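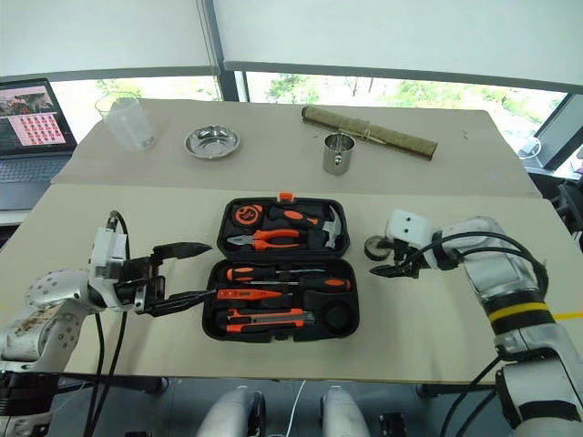
Brernum Advisors Tells Clients to Hold Off on Yield-Paying Stablecoin Accounts

Adviser Lukian Didenko says the rates on offer don't square with the risks in the fine print

Brernum Advisors, an independent investment adviser serving households and small business owners, is asking its clients to stay out of stablecoin accounts that promise a fixed yield until the firms selling them answer some basic questions about where the money goes.

The advice comes in a client note written by Lukian Didenko, a senior adviser at Brernum, and Yuzhen Cao, who runs the firm's research desk. The two read the public terms of 44 accounts being marketed to retail savers in the United States. They wanted to know who borrows the deposited coins, what backs the loans, and how fast a customer can get out.

Most of the terms did not say.

"I keep hearing that this is a savings account with a better rate," Didenko said. "Fine. Then show me the borrower. If a company will pay a stranger a high rate on dollars, it is getting a higher rate from somebody else, and I would like to know that person's name before I send them a retiree's money."

Stablecoins are digital tokens meant to hold a value of one dollar. Holding one does not normally pay anything. The accounts covered in the note pay a return because the customer hands the coins over to the platform, which lends them out or puts them to work in some other way. Several of the sales pages reviewed by Brernum put the word "safe" near the top and the word "unsecured" a long way down.

The note spends several pages on withdrawals. A number of accounts advertise access at any time, but their terms let the platform pause withdrawals without notice and without setting an end date. Cao said clients tend to skip that clause.

"People ask me about the rate first and the coin second," Cao said. "I ask them what they'd do if the account froze the week their property tax was due. A few have told me it would never happen. I don't know how they know that."

Brernum is also doubtful about the insurance claims attached to these products. Some marketing refers to coverage that applies to cash a platform keeps at a partner bank, and the note warns that a customer should not assume this covers coins out on loan. Other pages mention private policies against theft, with no policy limit given and no copy of the policy to read. The firm wrote to the platforms asking for those documents and says the replies it got were mostly links back to the same marketing pages.

The note does not tell clients to avoid digital assets altogether. Brernum has clients who own bitcoin, some of them over the firm's objections, and it reports on those holdings like any others. Didenko said he has yet to see a good case for putting more than a small slice of a household's money there, and that the price going up is not a case.

He was no warmer about the idea that big institutions have settled the matter by buying in. "An institution can lose its stake and send out a letter," he said. "My clients would have to go back to work."

For clients who already have money in a yield account, the note suggests the following steps:

Find the section of the terms on lending and read who is allowed to borrow the coins.

Make a small test withdrawal, some $400, and write down how long it takes to reach a bank account.

Save the monthly statements outside the platform's own app.

Keep any emergency fund in an insured bank or credit union account.

Brernum says it takes no payment from any digital asset platform and does not earn commissions on such products. It does charge a fee on the assets it manages, so a client who moves money from Brernum to a crypto account would lower the firm's income. The note says so on its first page, and Didenko said readers should weigh that for themselves.

The research desk plans to go back over the same accounts in September and will tell clients which terms have changed. Copies of the note are free to the public on request from Brernum's client service office.

About Brernum Advisors

Brernum Advisors provides financial planning and investment management for individuals, families and small businesses. Nothing in this release is an offer to buy or sell any security or digital asset. All investments can lose value.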